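Right, a thread on trying to read my way through the Gimdale library's whole local history shelf before the branch shuts for its refit in May. Bear with me, it's been a long winter.

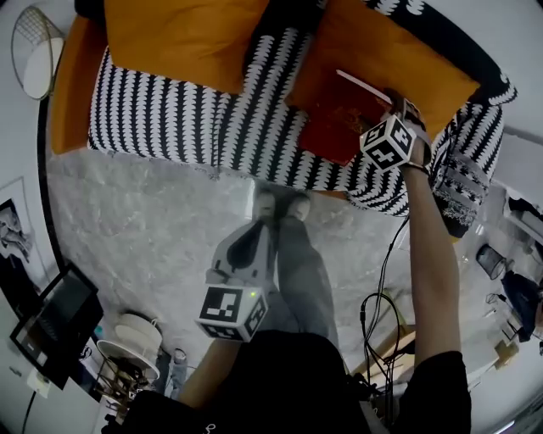

The shelf is 64 books long and most of them haven't been stamped out in years. I started with the parish histories because they're short, then got stuck on the railway ones for weeks (so many timetables!). Reading happens wherever I land, and a dark red book on a mustard cushion is pretty much what my evenings look like now. Tea optional, biscuits not.

Best one so far: Maeve Dolan's little book on the dye works. She writes the way people talk at a bus stop, all sideways, and there's a whole chapter on a row over a drain that I read twice. I'd never even noticed that drain and I've walked past it since I was at school.

Worst one: the two-volume thing on the Staltotberg estate. 1016 pages and I swear a third of it is who rented which field. I did learn that our allotments used to be the kitchen garden, so fine, I forgive it a bit.

Someone asked if I take notes. Sort of? I've got a school exercise book and I write down surnames I recognise. Found my old piano teacher's family in there, running a hat shop. Birutė Adomaitis, if you're reading this - did you know about the hats??

Tip if you want to try this with your own library: ask at the desk about the stuff that isn't on the shelf. There was a box of walking club newsletters in the back, around 200 of them, all typed, all furious about stiles. Better than most novels I read last year.

I've got 11 books left and they want everything back before the boxes come. Next up is a history of the swimming baths, which smells faintly of chlorine. Might be my imagination. Will report back once I've got to the bit about the diving board.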